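**Ticket 172: left gripper misses bag rim, trash task**
Project: Prostero (student team, home chores track)
Opened: 2020-11-25
Status: open, workaround in place

**Symptom**
Left gripper closes short of the bag rim. Planner reports "grasp OK" and goes on to the lift step with nothing held. Right gripper reaches its pre-grasp pose every time.

**Log, run 163**

```
[plan] target: bag_rim_L conf 0.41
[plan] target: bag_rim_R conf 0.88
[grip_L] close cmd, timeout 2000 ms
[grip_L] width at stop: 0 mm
[task] grasp OK
```

**Checked so far**
- Swapped left and right camera configs. Fault stays on the left.
- Redid hand-eye calibration. Offset dropped by around 15 mm, still misses.
- Rafferty build and Wasik build behave the same.
- Depth on the bag is patchy where the plastic shines. Rim points get filtered out as noise.

**Second bug**
"Grasp OK" is set when the close command ends. Width is never read. Split this into its own ticket before the Irnano qualifier.

**Workaround**
Set `min_conf` to 0.6 and let the right arm grasp first. Do not run the lift step unattended.
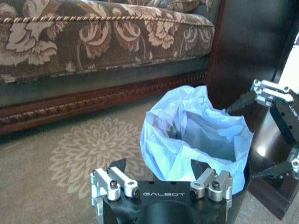

*Wrist view, both grippers at the bin, blue bag over the rim.*

**Next**
Retry with the noise filter off. Attach the raw depth file, not the colorized one.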